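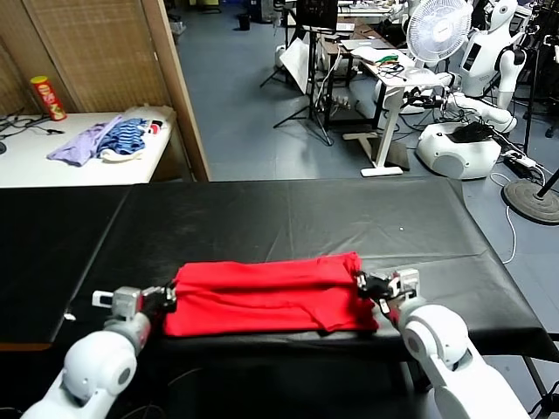 A folded red garment on a black-covered table.

Gandinville Clothing Reuse Scheme
Progress report to the Andonel Fund, second reporting period

1. Collections
The scheme collected 1,431 kg of used clothing and household textiles in the period. Of this, 1,092 kg was passed for reuse and the remainder went to Hashemi for fibre recovery. Doorstep collection continues in the northern wards. The bring bank at Millero was closed for part of November while the car park was resurfaced, and material normally left there was not recovered elsewhere.

Weights are taken at the depot door before sorting. Bags containing mostly non-textile items are removed first and do not appear in the totals.

2. Sorting
Incoming material is sorted by garment type, then by condition. The grading sheet was shortened in November after sorters reported that the two middle grades were being applied inconsistently. These grades have been merged. Figures from the first reporting period have not been restated, and the grade tables in the two reports should not be compared line by line.

Wet bags remain the main cause of loss. The tender for replacement bank lids has been issued, with three responses received. Award is expected in the next period.
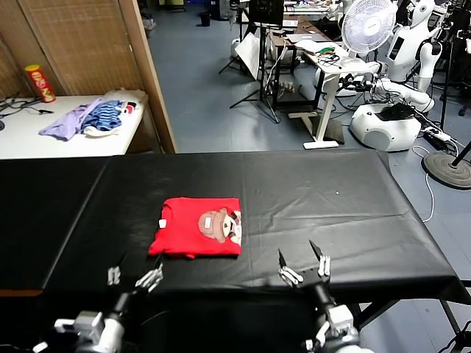
Can households hand in clothing that is torn or stained?
Torn or stained clothing is accepted if it is clean and dry. It is graded for fibre recovery and is not offered for sale.

3. Distribution
Reusable stock is released through the Millero shop and by referral from local agencies. There were 54 referral requests in the period, all met from stock except for children's winter coats, where demand exceeded supply in the smaller sizes. A separate appeal for coats is planned through the schools.

Shelf labels now show size and garment type only.
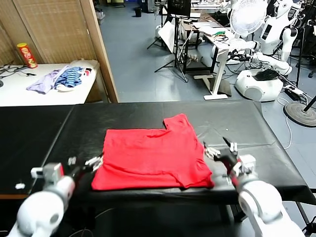 The earlier labels also carried the month of intake, and this information is now held on the stock sheet. Rotation is checked at each restock. Items unsold after two rotations are returned to the depot and regraded.

4. Expenditure
Vehicle costs are above profile owing to a clutch replacement. Premises costs are below profile, as the new lease at Gandinville started later than planned. No transfer between budget headings is requested.

5. Next period
Award the lid contract. Reopen the Millero bank at full capacity. Agree revised collection terms with Hashemi, whose present agreement ends before the next report is due.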